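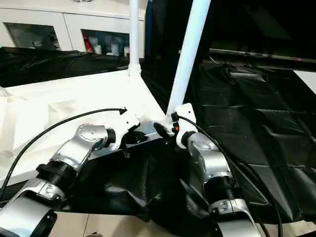
The Right to Keep an Old Thing Working

When I moved to this country, I brought one suitcase and one coffee grinder. The suitcase broke in the second year. The grinder, a Gumow made before I was born, still works every morning, and it makes such a noise that my downstairs neighbor knows when I am awake. My mother bought it, my uncle changed the motor once, and I changed the switch. I am not a technical person. I teach geography to children of twelve years. But the grinder has four screws on the bottom, and behind the four screws everything can be seen and understood.

Last November my washing machine stopped with the water inside. It was a Flelto, three years old. I emptied it with a soup bowl, which took the whole evening, and then I called the service number. The man on the phone was polite. He told me the door lock and the control board are now sold together as one part, and the price of this part with the visit would be more than half of a new machine. He advised me to buy the new machine. He even offered me a discount of 20 dollars.

I did not want a discount. I wanted a door lock.

I have thought about this conversation many times, and I have come to a strong opinion, which I will try to defend here. I believe that a person who buys a machine should be able to buy every separate part of it, for a fair price, for many years. I believe also that the instructions for the repair should be given to anyone who asks. This is not a new idea, and cleverer people have written about it. But most of what I read is written by people who love to repair. I would like to speak for the people who do not love it especially, and who only want their clothes to be clean.

The usual answer of the makers is safety. A washing machine has water and electricity together, they say, and an ordinary person can be hurt. I take this answer seriously. My own uncle got a strong shock from a radio and could not feel two fingers until the next day. But the ordinary person does not need to open the machine alone. In my street there is a repair shop, and the owner, Dardo Fuentealba, has done this work since he was a teenager. He knows very well where the electricity is. When I asked him about my door lock, he showed me a drawer full of door locks from older machines and said that for mine he is not allowed to order. The supplier sells the part only to its own service people. So the safety argument does not protect Mr. Fuentealba from anything except his income.

The second answer is the price. Makers say that if they must keep small parts in a warehouse for many years, all machines will become more expensive. Perhaps it is true. I am ready to pay it. I made a small calculation in my notebook — I keep all household receipts, a habit from my mother — and in the time I have lived here I spent 3665 dollars on machines which replaced other machines. Most of the old ones had one fault only. A vacuum cleaner went away for a cracked hose. A toaster went away for a spring. I remember the toaster with some shame, and I still think the spring was not very special.

My friend Natnael Worku does not agree with me, and he is a careful thinker, so I must give his argument also. He says that old machines use too much water and power, and that a law which keeps them alive is a law which keeps the bills high. He says too that people like me are sentimental, and that we call it principle. On the first point he is partly right. A refrigerator from my childhood should maybe not be saved. But a machine of three years is not old! It uses almost the same water as the one in the shop window. To throw it away saves nothing, and to make the new one costs metal, oil, shipping and somebody's labor, and these do not appear on my electricity bill.

On the second point, I accept it a little. There is feeling in it. When I was a girl, my father had a sewing machine of the brand Demirtaş in his tailor shop, and inside the cover there was a printed drawing with 71 numbered parts. You could write the number on a postcard, and the part came in an envelope.
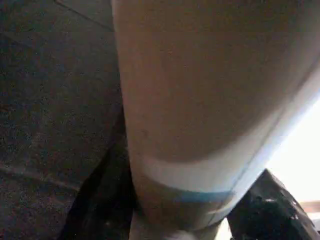 My father did not think of this as a kindness from the company. For him it was simply included in what he had paid for. I think this is the correct way to see it, and we have lost it slowly, so slowly that now a printed list of parts looks to us like a luxury.

There is one more thing which bothers me, and it is about knowledge. My students are twelve years old and very quick with a screen. When I brought the grinder to class, for a lesson on where coffee grows, they asked few questions about coffee. They wanted to know what was under the cover. We opened it. One boy turned the handle of the burr with his finger for a long time and was late for his next lesson. Many of them had never seen the inside of a thing from their own kitchen. I do not blame the parents — the covers are glued, or closed with a screw for which no store has the tool. A child who never sees the inside learns that the inside is not for him.

I do not ask that everybody becomes a mechanic. Some people will always prefer to buy new, and they should be free to do it. I ask for a parts list, an honest price, and a screw that turns with a common screwdriver. Some makers can do it already. The small heater in my bedroom is an Urik, and its manual has a page for every part, with a price next to it. It is not a beautiful heater, but I recommend it to everyone, and I think my colleagues are a little tired of hearing about it.

As for the washing machine, Mr. Fuentealba found a broken one of the same model, and took the lock from it. It cost me less than a dinner for two. He wrote the model number on a piece of tape inside the door, so that the next person will not have to search for it.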